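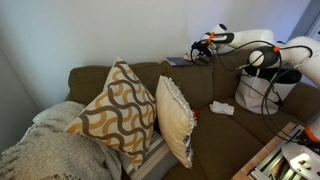

Issue 301

Plasholm Home Notes
Getting a small holiday let ready between guests

Dec 8, 2022

Changeover in under four hours. Quick notes, done between two loads of washing, so forgive the spelling.

Strip first. Beds, towels, bath mat, tea towels. Get the first load on before you touch anything else. Whites at 60, and don't stuff the drum, they come out grey.

Windows open while you work, even in the cold. Ten minutes does it. Heating off or you're paying to warm the street.

Bathroom
Spray the shower and walk away. Limescale remover needs standing time, scrubbing straight off is wasted elbow. Do the kettle at the same time with a slosh of white vinegar, boil, leave, rinse twice. Rinse it a third time if you can still smell it. We had one couple at Ilden get a vinegar tea on arrival and they mentioned it in the review, fair enough.

Hair in the plughole: a cheap plastic barbed strip, from any hardware shop. Pull slowly. Have a bag ready.

Kitchen
Open every cupboard. Guests put pans away damp and leave half an onion in places you wouldn't beleive. Check inside the oven, inside the microwave, inside the toaster tray. Fridge shelves wiped with bicarb in warm water, no perfumed spray, it gets in the butter.

Welcome beer: if you leave a couple of bottles, stand them up in the fridge door the night before. Not the freezer. I've mopped that up at Storkance, glass in the ice tray and all. Opener on a hook where people can see it, or they'll use the edge of your worktop.

Wine rings on wood: dab of plain mayonnaise, leave it an hour, buff off. Works on waxed tops, test a corner first on anything varnished.

Sofa
Cushions off, hoover down the back and sides, crevice tool. Coins go in the jar. Turn the seat cushions if they turn. Fabric spray goes on before the beds, so it's dry by check in. Spills want blotting, cold water, white cloth. Don't rub. Red wine, salt is mostly a myth, blot and blot again.

Beds
Two mattress protectors per bed, one on and one in the cupboard. Iron the pillowcases and the top foot of the duvet cover, skip the rest, no one looks at the bottom.

Candles near curtains: take them away. Battery ones only. Smoke alarm test every changeover, press and hold, then write it in the book.

Last round
Bins out, new liners, spare liners in the bottom of the bin. Loo roll, 4 per bathroom for a weekend. Bulbs all on and off. Key safe: change the code, and then send the new one to the guest and not the old one (yes, October, sorry).

Lock up, try the door again.

Next issue: Marti on a budget, what to replace and what to leave alone over winter. Plus descaling a coffee machine without wrecking the seals.

Page 10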